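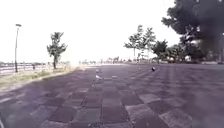 Figure 1. Sample from the plaza route: checkerboard paving, grass strip and lamp on the left, trees on the right.

Drukis Plaza Walkways, data card
Version 3, October 6, 2026
Maintained by Promeck

Summary
This set has 488 short recordings of paved open ground. We gathered them for teaching a small delivery robot to find where it may drive and where it must stop. Recording began in February at the Nosenska site and continued later at Vukčević.

What is labelled
Each recording has 5 labelled stills. The labels are paving, grass, upright object (lamp, post, tree trunk), small thing on ground, and sky. In Figure 1 the small dark bird and the white pieces on the tiles all belong to "small thing on ground". We do not ask labellers to decide between paper and feather.

Quality
Soft and overexposed stills are kept. The robot will meet the same light at work, so please do not filter them before training. Where the edge between grass and paving is soft, two labellers draw it and we store both lines.

Splits
Train, validation and test are divided by route, never by still. Version 2 did this wrongly and its results should not be compared with the present ones.

Known gaps
No night, no snow, very little rain. Kerbs are rare at both sites.

Changes in version 3
Corrected the horizon labels for Nosenska. Removed double files.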